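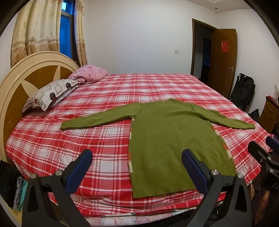

The green sweater, on the plaid sheet.

The Plain Side
a short story

By the time Jocelyn Castillo got to the hall closet it was past four in the afternoon and she had already been through the kitchen, the bathroom and the drawer where her aunt kept rubber bands, expired coupons and every key she had ever owned. The drawer alone had taken an hour. She had sat on the floor with it between her knees and tried the keys one by one in the little tin cash box, and when the last one turned, the box had nothing in it but more keys.

Her aunt was not dead, and Jocelyn kept having to tell people so, because there is something about packing up an old woman's apartment that makes the neighbors lower their voices. Her aunt was in Layug, in a ground-floor room with a view of a lemon tree, bossing the cook around and winning at cards. She had called twice since lunch. The first time was to say that the blue pot must not go to anybody who would put it in a dishwasher. The second was about the sweater.

"The green one," she said. "Fermín's. It's on the top shelf behind the blankets. You lay it out flat and look it over for moths before you fold it, and you don't hang it, you hear me? You hang a sweater like that and in a month it fits a giraffe."

"Who's Fermín?" Jocelyn asked, but her aunt had cards to deal.

So she got the stepladder, and she moved the blankets, and she carried the sweater into the bedroom and laid it out on the bed, the way she'd been told, and smoothed the arms. It was heavier than she expected. She looked it over for moths, and then (because she was tired, and it was nice to look at just one thing for a while) she sat down beside it and stayed there.

She called her aunt back. It rang for a long time.

"Fermín Ocampo," said her aunt, as if there had been no break in the conversation at all. "He drove the night bus from Mesine to Omow. Thirteen stops, and he knew who got off at every one. I cleaned offices then, and I was always the last one on. In January the heater would quit and he'd hand that sweater back over his shoulder without turning around, and I'd put it on, and when I got off I'd hand it back. We did that a whole winter and I don't believe we said 60 words to each other."

"And then what?"

"Then one night I forgot to give it back."

Jocelyn waited. Down the phone she could hear somebody laughing, and a chair being dragged, and her aunt telling somebody named Hekier that she could see his hand in the window glass and he ought to be ashamed.

"I forgot on purpose," her aunt said. "I thought, well, now he'll have to say something. I got all the way home in it, and I stood in the kitchen and felt like a bank robber. And the next night I got on the bus and it was a different driver. They'd moved him to the coast line. It wasn't any big tragedy, honey, they moved those drivers all the time. But I had his sweater."

"You never looked for him?"

"I wrote to the bus company. They wrote back and said my inquiry was number 3569 and they'd be in touch. I was so impressed by that number. I thought of all those other people ahead of me, asking after their umbrellas."

Jocelyn laughed, and then found she'd put her hand on the sleeve nearest her, down by the cuff, the way you'd take hold of somebody's wrist in a crowd. It was getting on toward evening. She could smell the onions from the apartment downstairs, and she remembered she hadn't eaten since the toast.

"Did they ever get in touch?" she asked.

"No. But he did." Her aunt let that sit, and Jocelyn could tell she was pleased with herself. "Eleven years after. I was in line for stamps and a man in front of me turned around. He had less hair. He said, 'Are you warm enough?' Just like that. And I said I was married, and he said so was he, and we both laughed until the clerk got cross with us. I said I'd mail him the sweater. He said to keep it until the heater was fixed."

She had to go then, it was her turn. Jocelyn put the phone down on the nightstand. She folded the sweater slowly, the arms first and then the rest over, and set it in the box marked for Layug, on top, where the old woman would come to it before the towels.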